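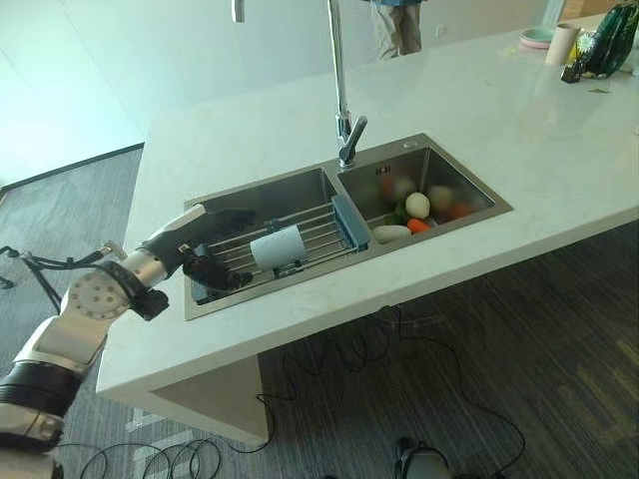

According to Gitau Magesa, the story of the Kollora loan was already going around when he was in middle school, and the version he heard then had a judge in it instead of a banker. Our group started from that remark.

How a Political Rumor Changes as It Is Copied
Project report by Imad Zoubi and Orvokki Karppinen
March 20, 2025

The rumor says that a private bank, Cele, paid for the Kollora city charter and got a secret seat on the council in return. The charter and the council minutes are public, and we read both. The bank is not named in either one. We did not try to find out who made the story up.

We collected 1,051 posts that repeat the claim. After taking out exact duplicates we had 1,000 left. For each one we wrote down the date, the name of the supposed banker, the amount of the loan and whether any source was given. Orvokki coded the first half and Imad the second, and then we traded.

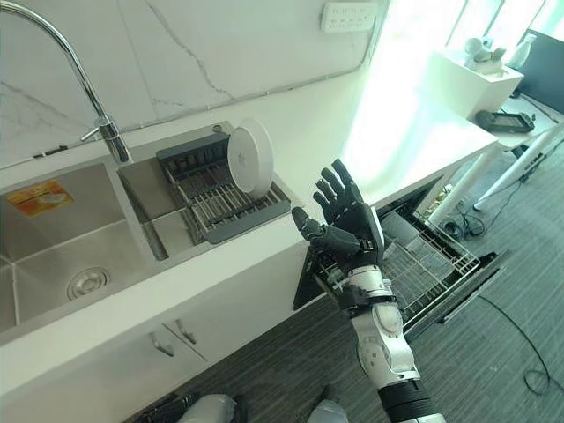
The loan amount changed more than anything else. The oldest posts gave no amount at all. Later ones gave a figure in dollars, and once a figure appeared it was usually copied with the same spelling mistakes around it. That helped us sort the posts into families - we ended up with 18.

Most posts had no source. The ones that did mostly pointed to a newsletter called Bolorum, which has no archive that we could find. Hendrik Pretorius at the city library checked the catalog for us and it was not there either.

We also gave a short survey to 21 students. They read two versions of the rumor, one with a named banker and one without. More of them rated the named version as likely to be true.
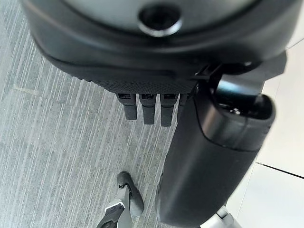 The survey group was small and came from our own school, so we would not lean on that result very hard. A second problem was dating. Some posts had been edited, and the date shown was the date of the edit. We marked these with a star in the spreadsheet and left them out of the timeline.

The spreadsheet and the survey form are in the class folder. We plan to recode the starred posts in July.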